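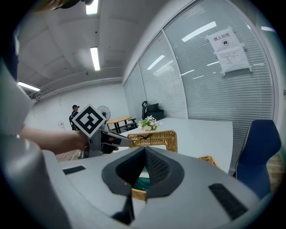

Photo: Edgardo Bañez

December
By Edgardo Bañez

If your drawers are anything like mine were, every cloth in the house has been through the wash so often that it just pushes grease about. I grew up in my gran's kitchen in Eltdale, where cloths were looked after properly, and I've gone back to her ways this winter. They work a treat!

Start with a good soak. Fill a bucket with hot water, stir in 100 g of washing soda (wear rubber gloves, it's harsh on the skin) and leave your white cotton cloths in it for 20 minutes. Give them a poke with a wooden spoon now and then. The water goes a horrible tea colour and I find that so satisfying.

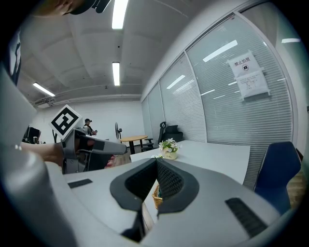
Rinse well, then wash hot with your normal powder and no fabric softener at all. Softener leaves a coating on cotton and the cloth won't drink up a spill any more. Gran put a splash of vinegar in the last rinse, and I do too, though the smell does hang about until they're dry.

Microfibre is another matter. Wash it cool, by itself, and keep it well away from fluffy towels or you'll be picking bits off for a week. Mine are the thick blue ones from the market in Stulton, and they've had over 500 washes between them.

Old towels are brilliant for floors. Cut each one into 6 pieces, zigzag round the edges if you have a machine, and keep the stack in a shoebox under the sink. 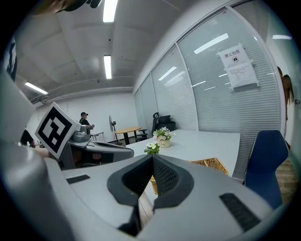
Pillowcases past their best make lovely window cloths, too, much better than anything with a pile. Use them barely damp, up and down on the inside and side to side on the outside, so you know which side of the glass a smear is on. Then hang them over the bath to dry before they go back in the box.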